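Mistent Craft Newsletter
July 16, 2024

Paper shapes for the children's wall: what we made and what is coming next

The summer paper mobiles went out to families in Hullach at the start of the month, and most of the packs have now been collected. There are 14 left on the shelf by the front desk. If you asked for one and have not been in, please come before the end of July, as the spare card will be used for the autumn packs after that.

Each pack has enough coloured card for one large mobile or two small ones, a sheet of templates, a length of thread and a wooden ring. You will need your own scissors, a pencil and a glue stick. A hole punch helps but a darning needle does the job just as well. The templates this year are birds, leaves, a sailing boat and a rather fat fish. Children of five or six can cut out the boat and the fish without much help. The birds have a thin neck, and younger ones tend to snip straight through it, so you may want to do that part yourself.

A few people have asked how to stop the shapes from tangling. Hang the ring up first, at a height where you can reach it, and tie the shapes on one at a time. Start with two opposite each other, then fill in between them. If the ring tips, slide the heavier shape towards the one next to it until it sits level. A dab of glue on each knot will stop it moving again. Do this last — once the glue is dry the thread has to be cut if you change your mind.
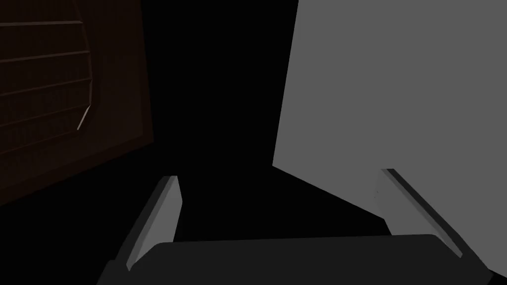
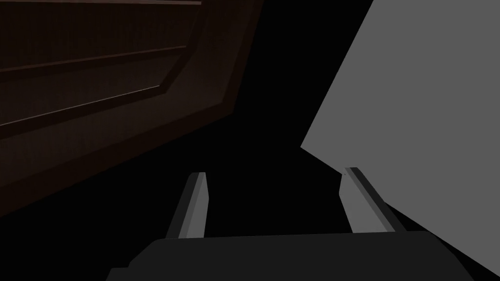
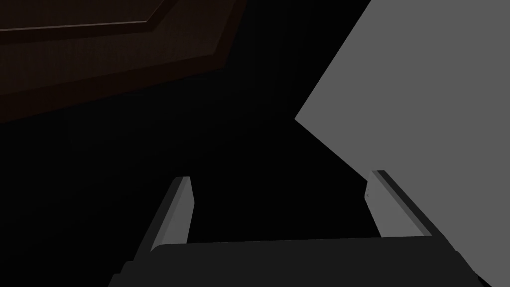
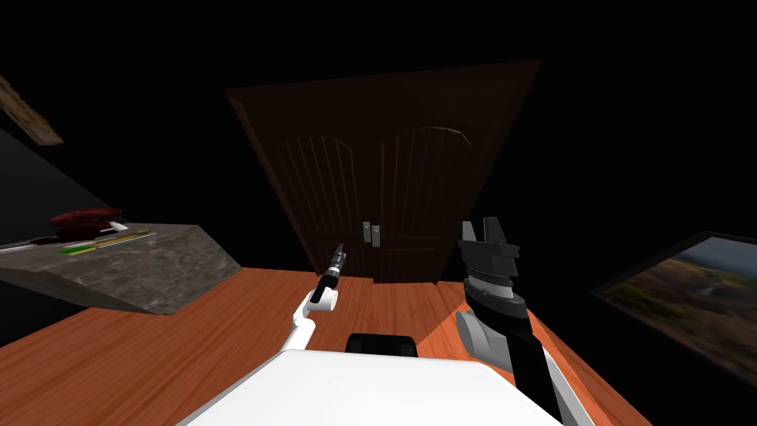
Four indoor views, all computer-rendered. The double door is in the last one.

The next project is a name banner for a bedroom door. We tried it out with the Grarnby group and it took most children one afternoon, with a break in the middle for the paint to dry. Each letter goes on its own rectangle of thick paper, 88 mm wide, and the rectangles are joined with ribbon through two holes at the top. Short names fit across an ordinary door. For longer ones, hang the banner downwards with the holes at top and bottom.

Paint the background first and leave it alone. We had good results with a sponge and two colours close to each other, such as yellow and orange. Felt pens work for the letters, though they will bleed if the paint is still damp. Some of the children cut their letters out of old wrapping paper and stuck them on, and these looked better than the painted ones. Keep hold of any patterned paper you have at home, including the insides of envelopes.

The thick paper comes from Triantafyllou, the paper shop, which has let us have a box of 2000 offcuts in mixed colours. They are not all the same size and some have a crease at one corner. We will trim them before they go into the packs. Packs cost 89p each, the same as last time, and you can pay at the desk when you collect.

Banner packs can be ordered from now on. Put your name on the sheet and say how many letters you need, as well as whether you would like warm or cool colours. We can't promise a particular shade. Please count spaces if you want a gap between a first name and a surname.

We would also like jam jars with lids for the paint water, and old shirts to wear as aprons. Both can be left in the crate inside the entrance at Hullach. Jars should be washed and have their labels off, please.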